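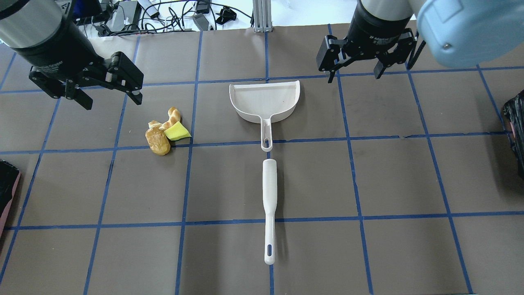
茶色の天板に青いテープの升目。中央に白いちりとりと、柄の長いブラシ

「パンくずは、こちらが思っているより遠くまで行くんです」

取材の席につくなり、相手はそう言った。挨拶はその後だった。家庭用の掃除道具を扱う小さな会社Flotiaで、ちりとりとブラシばかりを担当している人である。名刺を出しかけて、やっぱりやめておきます、と引っ込めた。社内では「くずの人」と呼ばれているそうで、本人はこの呼び名に不満があるらしい。「せめて、ちりの人にしてほしいんですけどね」

卓上の掃除について話を聞きたいと申し込んだのは11月のことだ。返信は早く、やけに長かった。画面を指で三度送ってもまだ終わらない。後半はほとんど、ロールパンの皮のはがれ方について書いてあった。

「皮の薄いものほど厄介です。バゲットみたいな固いのは、大きく割れるから拾えるでしょう。ロールパンは、食べた人が『こぼしていない』と思っている。そこが怖い」

机に引いた青いテープの升目は、その怖さと向き合うためのものだという。ものの位置を口で伝えるとき、升目がないと話が進まない。「真ん中の列の、手前から二番目」と言えば済むところを、以前は「そのへんの、もうちょっとこっち」とやっていた。そのころの記録を読み返しても、何がどこにあったのか本人にもわからないそうだ。

「ノートに『例のあたり』って書いてあるんですよ。自分の字で」

升目は、測ったように正確かというと、そうでもない。だいたい四角ならいい、という方針だ。きっちりした線を引こうとした時期もあったが、テープを貼り直しているうちに日が暮れ、掃除の研究をしているのか工作をしているのかわからなくなった。青を選んだのは、濃い茶色の天板の上でよく見えるからで、それ以上の意味はない。来客には必ず意味を聞かれるので、最近は少し考えるふりをしてから同じことを答えている。

道具の話になると、急に口調が丁寧になる。

ちりとりは白いプラスチックで、受け口が広く、奥の縁がぐっと立ち上がっている。角は丸い。短い柄の先には楕円の穴があいている。「吊るすための穴です。吊るす人は、まあ、あまりいません」。では穴はいらないのではと聞くと、しばらく黙ってから、「穴がないと、吊るさない人まで怒るんです」と言った。

Flotiaに届いたちりとりへの意見は、これまでに3888通。読み通したのは社内で自分だけだという。いちばん多い苦情は、受け口の手前に最後まで残る、あの細い一本の線についてのものだ。掃いても掃いても、ちりとりを引くたびに少し後ろへ下がった場所に現れる、粉の線である。

「あれは消えません。薄くなるだけです。薄くなったところで、みなさん横を向いて息を吹きかけるか、布巾で拭く。だから布巾かスポンジを一緒に置いておくのが正しいんです。うちの商品だけで完結しないので、カタログには書けませんけど」

机にも、黄緑のスポンジがパンの隣にある。パンは二つで、片方は透明な包みに入ったこんがり色のロールパン。もう一つはごつごつした白っぽいもので、パンと呼ぶか菓子パンと呼ぶか、見る人によって意見が割れそうな形をしている。食べものとスポンジが隣り合っているのは衛生上どうなのか、と少し意地悪く聞いてみた。

「家の台所だって、たいていそうなっていますよ。きれいに分けて置ける人は、たぶん、ちりとりの相談には来ません」

ブラシのほうは、ちりとりに比べてずいぶん長い。白い柄は上が太く、先へ行くほど細くなって、端に細長い穴がある。穴の内側は紺色だ。卓上で使うにはいかにも持て余しそうで、そう言うと、待っていたように身を乗り出した。

「長いと、みなさん真ん中を持つんです。端を持つように作っても、真ん中を持つ。鉛筆と同じです。だったら最初から短くすればいい、という話になって、昔つくりました。9センチ短いのを」

売れたんですか。

「指が粉まみれになりました」

その短い型は、社内でGenixという立派な名前をもらったまま、商品棚に並ばずに終わった。名前をつけた人は今でも、柄ではなく時代が短すぎたのだと言い張っているらしい。担当者の机の引き出しには試作品が10本残っていて、そのうちの一本は鉢植えの支柱になっている。支柱としての評判は悪くない。

置き方にも好みがある。ちりとりの柄とブラシの柄を、ほとんど端と端がくっつくように、縦にまっすぐ並べるのが好きだという。収納としては最悪で、やたらと場所をとる。ブラシの柄は升目の線を一本またいでしまう。

「でも、見たときに気持ちがいいでしょう。片づける前に一回こうして並べると、片づけた気になる。で、そのままお茶を飲みに行ってしまう」

それは片づいていないのでは。

「片づいていませんね」

掃く順番についても聞いた。まず大きいものをどける。包んであるパンは包みのまま持ち上げ、包んでいないものは、下に皿を差し入れてから動かす。それから奥から手前へ、寄せる。左右に掃かない。左右に掃くと、必ずどちらかの端から床へ落ちるからだ。床に落ちたらどうするかという質問には、「別の部署です」と即答された。床用のブラシはDidhamという名前で、担当者どうしは仲が悪いわけではないが、昼食の席は離れているという。

斜めから光を当てるやり方も教わった。真上の明かりだけだと、茶色の天板ではこんがりした皮のかけらが見えない。窓に向かってしゃがみ、目を天板の高さに合わせる。すると、きれいだと思っていた机が急に砂浜のようになる。

「一日の終わりにはやらないほうがいいです。眠れなくなるので」

予定していた45分が過ぎても、話はまだスポンジの角に差しかかったところだった。平たくて、くさびのような形をしたスポンジは、薄いほうを隅に入れて使うと具合がいいらしい。厚いほうを先に入れる人が案外いて、その人たちにどう伝えるかが目下の悩みだという。矢印を印刷する案は出たが、矢印の向きで社内が二つに割れた。

帰り際、自宅の食卓はさぞきれいなのでしょうねと聞いた。

「うちは、ごはんなんです」

米粒は乾いてから取るのがいい、ただし乾かしすぎると天板の一部になる。そこからさらに、玄関で靴を履くあいだじゅう、米の話が続いた。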